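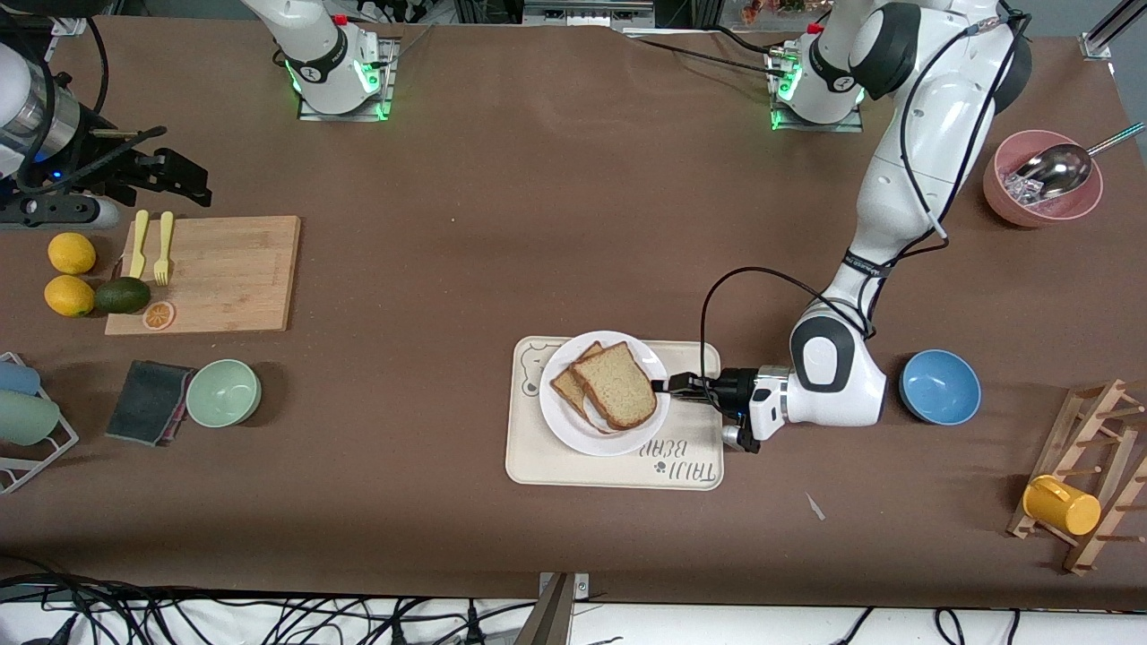 Viera Oravec
Test engineer, Flultbridge

Comparing gripper fingers on soft food

Sliced bread is a good first test for a new set of fingers. It bends, it tears, and it shows a bad grip straight away. These are the steps we use on a two-arm table when we want to compare one finger set with another.

1. Set the table and leave it alone. Put two slices on a plate with the front one overlapping the other, so that an edge is free to grip. Keep the other items out as well. Bowls, a cutting board and a mug rack limit the way the arm can come in, and a finger that only works on a bare table is of little use in a kitchen.

2. Park the second arm. Hold it up on its own side, powered, with its gripper clear of the plate.

3. Check the cable. Move the working arm by hand through the whole reach and watch the loop at the wrist. If it pulls tight anywhere, fix that before you record a run.

4. Set the closing force low. On our controller the scale goes up to 4000 and we start at 499. Raise it in small steps until the slice lifts without sliding. Our first set of Stavar fingers needed 860 and left dents in the crumb.

5. Grip at the crust. Come in level with the plate and close on the rim of the front slice. Going in from above tends to push both slices down together.

6. Do 15 runs per finger set, with fresh bread for each set. Note slips, tears and any run where the rear slice came along – that last one counts as a fail.

7. Change the fingers and nothing else. Cyrill Ortner once swapped the camera mount on the same afternoon and we had to throw out the lot.

Once bread is reliable, move on to the lemons with the same settings, then the fork. The fork is harder than it looks, as thin fingers can get under it and thick ones often can't.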